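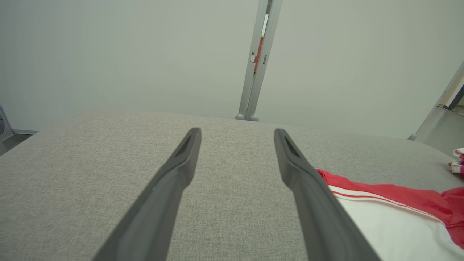 Section 6. Setting up and looking after the two-arm garment folding cell

6.1 Before you start

This section covers the folding cell at Clurton as it stands after the August rebuild. It replaces the Lareck quick-start sheet, which claims that a new operator can have the cell folding in 20 minutes. Allow a morning. If you get done sooner, go back and check the finger alignment again.

The Zilter control software will show READY as soon as both arms answer on the network. READY means the arms are talking. It says nothing about whether the fingers line up, whether the wrist cameras are aimed where the software thinks they are, or whether the cushion has moved. Treat it as a power light.

CAUTION: Press the stop button and wait for both arms to settle before you reach over the cushion. The software pause is not a stop. A paused arm will still correct its own position if it is pushed.

6.2 Setting the work surface

The cell folds on an upholstered cushion, which gives under load and is harder to work on than a hard table. The settings below apply to this cushion only.

1. Push the cushion back until it meets both floor stops.
2. Smooth the fabric by hand, working from the middle to the edges.
3. Jog the left arm down over bare fabric until the fingertips just touch. Write down the height.
4. Repeat at the middle and at each front corner. The front corners are rounded and will read low. Do not average them in.
5. Enter the middle reading as Surface Height.

Note: Auto Surface is supposed to do all of this for you. In our trials it picked up a crease as the top of the cushion more than once. Leave it off.

6.3 Checking the fingers

1. Open both grippers all the way from the Manual page.
2. Bring up each wrist camera in turn. Both fingers should be in view, and the gap between the tips should sit near the middle of the picture.
3. Close slowly. The tips must meet face to face. If one tip rides over the other, loosen that finger, reseat it, and start again at step 1.
4. Wipe the inner face of each finger with a dry cloth. Lint builds up there faster than the maintenance chart admits.
5. Check that the cable connectors are fully home. A half-seated connector can pass the start-up test and then drop out when the wrist turns.

The Fairclough finger set is sold as needing no adjustment for life. Check it every 200 folds anyway.

6.4 Setting the hold-down force

One arm pins the garment while the other moves the next layer. Too little force and the bundle slides. Too much and the fingers sink into the cushion and drag a fold into the fabric.

1. Lay a partly folded jersey on the cushion, well clear of the front edge.
2. Set Hold Force to 70 on the right arm.
3. Park the left arm open, above bare fabric and away from the garment.
4. Lower the right arm onto the near part of the bundle.
5. Tug the far edge of the jersey by hand with the stop button pressed. It should resist. If it slides, release the stop, raise Hold Force by 2, and test again.
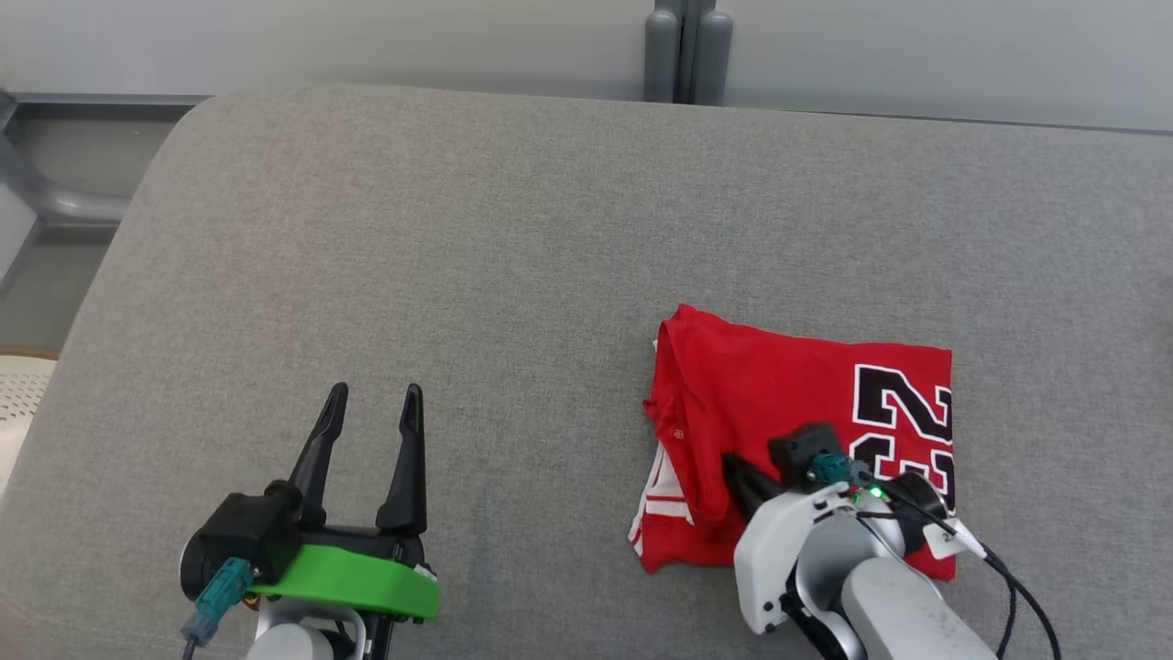 Figure 6-2. Right gripper down on the jersey, left gripper open and clear of it.

Printed numerals are stiffer than the cloth around them and can spring a fold back open. Do not trust a setting you have only tried on plain shirts.

6.5 Trial run

Run one garment at the slowest speed with your hand on the stop button. Watch the folds themselves. The fold score on the screen is worked out from arm positions, so a jersey can slip out of the fingers and still score well. Yara Majali logged 297 trial folds during the rebuild and stopped writing the score down partway through.

If the cloth bunches at a corner, check Surface Height first, then the fingers, then Hold Force, in that order. Change one setting at a time.

6.6 Faults

Gripper light on, arm does not move: The light shows power to the gripper only. Check the stop button and the arm controller.

Fingers close on nothing: Surface Height is set too high, or the cushion has shifted. Repeat 6.2.

Garment drags when the arm lifts: Lint on the fingers, or Hold Force too high. Clean before you change the number.

"Calibration expired": Repeat 6.2 and 6.3. The Extend button clears the message and leaves the calibration exactly as it was.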